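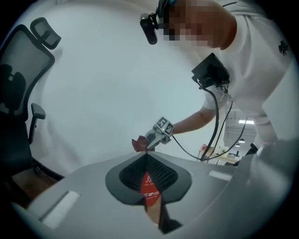
Figure 3.1 A worker leans over a curved grey surface with two pale inset panels. An office chair stands to the left.

Chapter 3
Rooms, Floors and Shared Furnishings

Learning outcomes
On completing this chapter, students should be able to identify the surfaces in a workroom that require routine attention, select a cleaning method suited to each, and confirm that safety equipment remains accessible once the work is finished.

3.1 Introduction

The care of a shared workroom begins with its surfaces. Moulded furnishings with a smooth finish may be wiped with a soft cloth and a neutral detergent. Recesses, slots and mesh require a different approach, as moisture applied directly may pass through to parts that cannot be reached. In the Kadudell method, adopted throughout this book, dry work always precedes damp work, and loose litter is removed by hand before any cloth is used.

Seating is treated in the same order. Mesh backrests are brushed from the top down – headrest first, where one is fitted – and castors are cleared of hair and thread.

Balogun and Leitão, in their study of 49 workrooms at the Plollby training centre, found that seating was the item most often omitted from the cleaning record. Their checklist is reproduced at the end of the chapter.

3.2 Floors and fire points

Timber-look floors show streaks readily under overhead lighting and should be mopped along the length of the planks with a well-wrung mop.

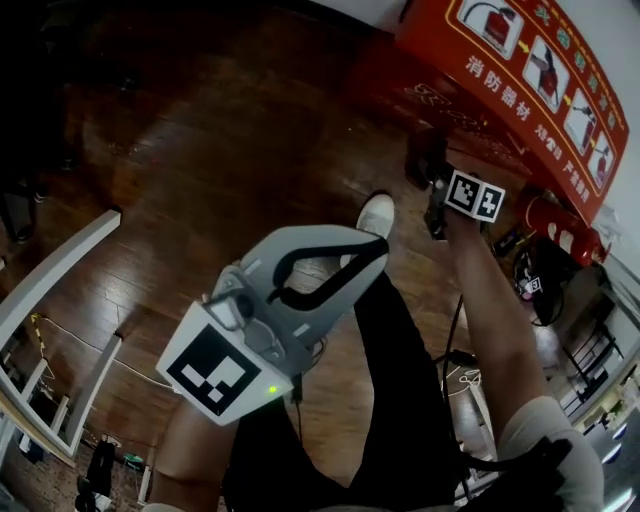
Bags and cables left along a wall are to be returned to storage before mopping commences. Extinguishers are not to be used as doorstops or borrowed for other rooms, and the instructional signage beside them must remain legible from a normal standing position. Where an extinguisher is found out of its bracket or leaning, the supervisor is to be notified and the matter entered in the room log.

Students should allow 40 minutes for Activity 3A, which is completed in pairs.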